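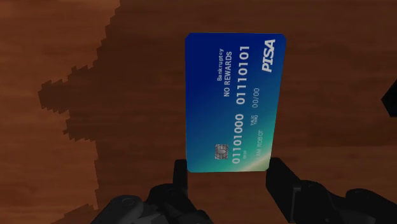 Home Tickets Knowledge base Status Log out
Search all tickets...

Ticket 1462: card payments declined at checkout, Poltville shop only
Last updated: May, 16:40
Opened by: Byung-chul Hong
Component: Lim checkout, payment module
Priority: high

Reported problem
Customers paying by card on the Poltville web shop get "Payment could not be completed" after pressing Pay. The Ratport shop runs the same version of Lim and takes payments normally. Bank transfer works on both. First complaint came in at 09:10. No release went out overnight.

Steps to reproduce
Put any item in the basket, choose card, enter valid details, press Pay. The page waits 15 seconds and then shows the error. The order is saved with status "pending" and no payment reference.

10:05
Checked the Lim application log. Every failed attempt ends with a timeout on the call to the Bakamov gateway. There is no decline code, so the request is not reaching the card issuer. The wording shown to the customer is misleading, as it reads like a decline. Raised separately.

10:20
Ran the gateway health check from the Poltville server. Name lookup is fine. The connection opens, then hangs during the TLS handshake. Same check from the Ratport server completes in 82 ms.

10:45
Compared settings between the two servers. Merchant IDs differ, as they should. API keys are both valid. Gateway address is the same on both. Outbound firewall rules are the same on both. Server clocks agree to within a second.

11:30
Restarted the payment service on Poltville. No change. Restarted the whole server. No change. Please do not restart it again, it clears the session store and customers lose their baskets.

12:15
Packet capture on Poltville. The client hello goes out and is acknowledged. The reply from the gateway never arrives in full: the small packets come through and the large ones do not. Looks like an MTU problem on the path.

12:50
Confirmed. Pings with the "do not fragment" flag get through at 1400 bytes and fail silently at 1500. Ratport passes both sizes. Poltville traffic goes out over the new tunnel, which was brought into use last night by the network team. It was not listed as a change to the payment path, so it was missed when the ticket was opened.

13:20
Workaround applied: MTU on the Poltville outbound interface lowered to 1400. Test payment accepted, then refunded. Live payments started going through straight after.

14:10
There are 330 orders stuck in "pending" from this morning. None has a matching entry in the Bakamov portal, so no customer has been charged. Do not retry these by hand. The card details are not stored and the retry button will only create an empty payment record. Orders to be cancelled with the standard script and customers sent the "please order again" email.

15:35
Script run. All stuck orders cancelled, stock released. Two customers had already reordered by bank transfer and were taken off the email list.

16:40
Network team have set MSS clamping on the tunnel. Interface MTU on Poltville put back to 1500 and the test payment repeated without error. Watching the log until close of business.

Still open
- Error text for gateway timeouts (separate ticket)
- Health check should complete a full handshake, at present it only tests that the port is open
- Tunnel changes to be copied to the payments mailbox

Status: fixed, under observation
Assigned to: Byung-chul Hong

Previous ticket Next ticket Back to list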